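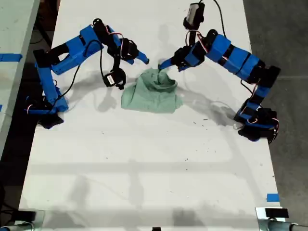 I have never been convinced by folding. Zsolt Lakatos, who writes the household column I read mostly to disagree with, says a cloth put away flat is a cloth respected. A cloth is for wiping up tea.

He wants them in thirds, stood on end in a drawer like files. I tried it for 12 days in March. The drawer looked lovely until I took one out, and then the rest slumped over and I was back to a heap — a heap with creases in it.

Shirts, fine. Sheets, if the cupboard is small. But a soft green rag that will be crumpled again by teatime? I can't see who gains, apart from the people selling drawer dividers. The Prosora set is 15 pounds and doesn't fit my drawer.

Lakatos claims the habit calms him. Perhaps it does. I'd want to see his airing cupboard before I took his word for it, and in the meantime mine go in the basket by the back door, any way up.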